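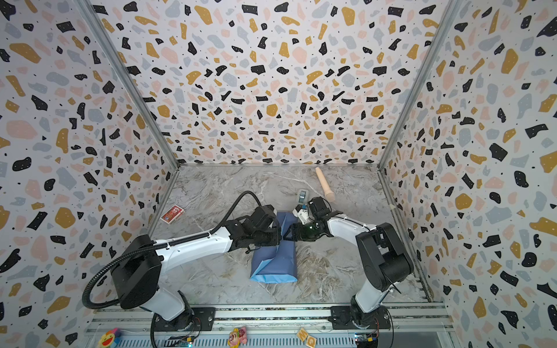 Household Textiles and Storage
Handout 4: Folding flat cloths

Prepared by Banafsheh Naseri for students in the Trernier certificate stream. Revised July 4, 2018.

Reading: Cirano course reader, section 9.

Terms used in this unit

Face – the side of the cloth meant to be seen. On a lined cloth the face and lining may differ in colour, and a line of lining at the lower edge shows that the layers are out of register.

Crease – a line pressed into the cloth by an earlier fold. Students should note its direction before refolding.

Bundle – a cloth folded to a rectangle for stacking or shelving.

Procedure

Clear small articles such as card boxes and stationery to the side of the work surface. Lay the cloth face down and smooth it from the centre outward. Bring the short edges together, align the corners, then fold again to the required width. Hold the upper end while the lower edge is straightened.

Assessment

Each student will submit one lined and one unlined bundle. Marks are awarded for squareness, aligned edges and an even face. Bundles are to be labelled with the student's name and left on the Lurnodico shelving in the practical room.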